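When a Cleaning Robot Misses a Spot

Have you ever been told to tidy your room, and been quite sure you were finished, until a grown-up looked under the bed? Robots have that trouble too!

At the Stustside science center there is a helper robot called Ulo, and one of its jobs is learning to clean bathrooms. Last September it told its team that a toilet was all done, and it rolled away looking very pleased with itself (if a robot can look pleased). But the flat part behind the seat still had blue streaks on it.

What went wrong?

Ulo keeps a kind of map in its computer, with a list of places to wipe. The bowl was on the list and so was the seat, but the flat part had been left off by mistake. Ulo did every job it had been given - it just hadn't been given them all.

Clear things are tricky as well. A see-through seat lets the light pass right through, so a robot may have a hard time telling where the seat ends and the bowl begins. Shadows and shiny reflections can muddle it even more.

With the lid up, look for the blue streaks near the top, and then for the edge of the clear seat. Could you find them both?
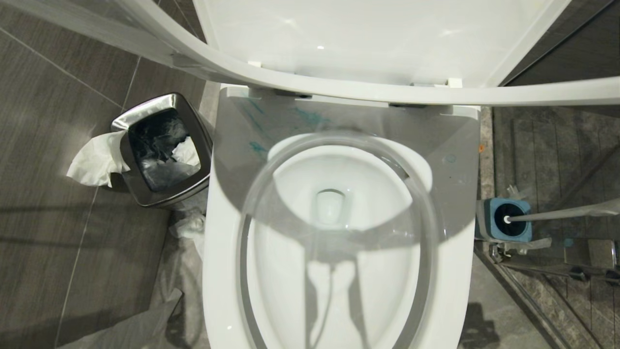 How was it fixed?

The team added the missing part to the map and had Ulo practice 20 more times, with a person close by to press the big stop button if it was needed.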